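Home » Reviews » Teleoperation » Praka hand controller, two months in

Praka Hand Controller Review: A Patient Little Teacher's Tool

I have wanted a decent way to steer an arm by hand for longer than I care to admit, so when the Praka showed up I cleared my afternoon, made a pot of coffee and told everyone at home not to expect me for dinner (they were very nice about it). It's a grip you hold like a garden hose nozzle, with a trigger for the fingers and a thumb switch that pauses everything. You move your hand, the arm moves, and the whole thing gets saved as a demonstration you can train on later.

Setup

The manual, translated by somebody with a lovely sense of humor, had me going before the coffee was cold. Pairing took 6 minutes. I do wish the cable were longer, and the strap is stiff at first, but it softens up.

Picking from a bin

Most of my time went into bin picking with ordinary household stuff, and I've saved 242 demonstrations so far. Bottles are a pleasure. Shoes are where you find out how good a controller is, with all that slope and give, and you have to come down over them gently and think about where the finger is going. The Praka's slow mode is wonderful for this!
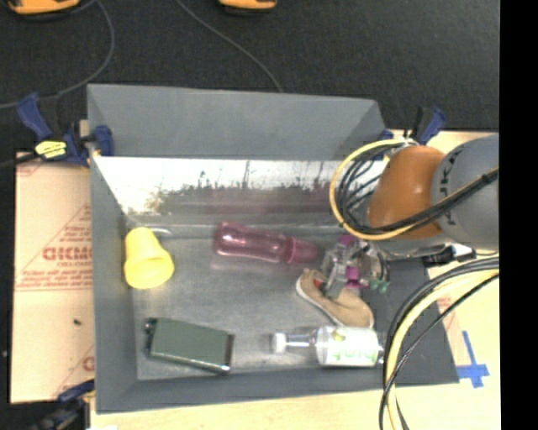

Trigger feel

The first half of the trigger's travel is light and the second half firms up, so you can feel a squeeze coming before you commit to it. My old Bortolotti had an on-off button, and I crushed more paper cups with it than I'd like to say. My one real complaint is the thumb switch, which sits too close to the trigger for big hands like mine.

Would I buy it again?

Yes, and I'd get the spare strap too. If you only record a handful of demonstrations a month, the cheaper Halano will do you fine.

Reviewed by Byung-chul Son, 7 October 2022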